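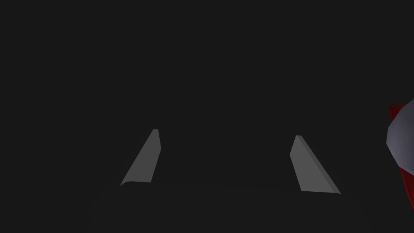
Moving a 1,030-page site off shared hosting: a conversation with Rónán Brennan

May 7, 2024

Rónán Brennan maintains the website of Karuleck, a parts catalog that ran for years as a single WordPress install on a shared server. Last September he moved it to a virtual server at Dilesik and replaced its page caching. We spoke by phone about the database, the redirects and the parts he would do in a different order.

The catalog has 1,030 published pages, most of them built from one custom post type. Brennan says the page count was never the problem.

"The posts table was small. The options table was the slow one. Old plugins had left rows in there set to autoload, so every request pulled them into memory whether the page needed them or not."

He exported a list of autoloaded options sorted by size and worked down from the top. Most of the large entries belonged to Pudix, a slider plugin removed long before he took over the site. He switched autoload off for those rows first, left the site alone for 2 weeks, and then deleted them.

"Turn it off, wait, then delete. If something breaks you change one value back. If you have deleted the row you are restoring a backup."

The copy itself was done with a database dump and rsync. Brennan ran rsync once while the old site was live, then again after putting the site in maintenance mode, so the second pass only had to pick up changed files. URLs stored in serialized fields were updated with the search-replace command in WP-CLI, with a dry run before each real one.

Downtime was 50 minutes. He had planned for less.

"The import was fine. I lost the time on file ownership. The uploads folder came across owned by the wrong user, and the media library could read but not write. It looks healthy until an editor tries to add a picture."

Redirects were handled by Ciarán Ó Dubhghaill, who moved them out of a plugin and into the nginx configuration as a map file. Brennan prefers this - the lookup happens before PHP starts - but says it has a cost. Editors can no longer add a redirect themselves, and requests now go through a ticket.

Caching is split in two. Full pages are cached by nginx, and repeated queries go to Redis. Logged-in users skip the page cache. The theme, Bhardwaj, sets a cookie for every visitor, and until that cookie was excluded from the bypass rule almost nothing was being cached.

"Check the response header before you tune anything. Ours said BYPASS for 4 days and I was busy adjusting memory limits."

He has yet to replace the built-in cron with a system cron job. The scheduled import from the stock system still depends on page visits to trigger it, and overnight it can run late.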